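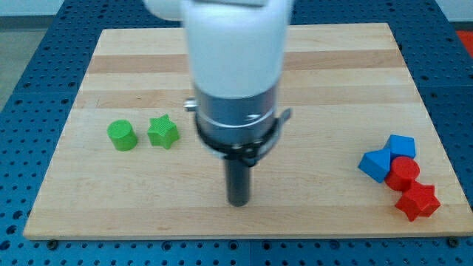
Sorting Blocks by Colour and Shape: Project Report
Teodoro Catacutan, Roltham, May

1. Aim

The project asked how a mixed set of coloured blocks should be laid out on a board so that each group can be told apart from its neighbours. I wanted a layout that someone could read from across the table without picking anything up.

2. Materials

The blocks are plain solids in several colours. The shapes include cylinders, cubes, five-pointed stars and pentagonal prisms. They were set out on a light wooden board with a striped, butcher-block look, placed on a blue perforated table. The green cylinder and green star are close in height, so height is not much help in separating them and the outline has to do the work.

3. Method

Two ways of grouping were compared. In the first, blocks of one colour were kept together whatever their shape. In the second, shapes were matched and colour was ignored. Each layout was drawn on squared paper before any blocks were moved. Groups were kept to the left or right of the board with a clear gap between them.

4. Observations

Colour grouping was quicker to check. The green pair on the left could be picked out straight away. Blue was harder than I expected, as the table is blue as well and a blue block near the edge of the board does not stand out much against it. A block turned at an angle was also slower to name, and the pentagonal prism was the worst for this. From some sides it was taken for a cube.

Tight clusters saved space but hid the faces at the back.

5. Changes for next time

Leave a finger's width between blocks in a cluster. Keep blue away from the edges of the board, or cover the table with plain card. Turn every prism so that a flat face points to the front. I would also like to repeat the shape grouping with all the blocks in one colour.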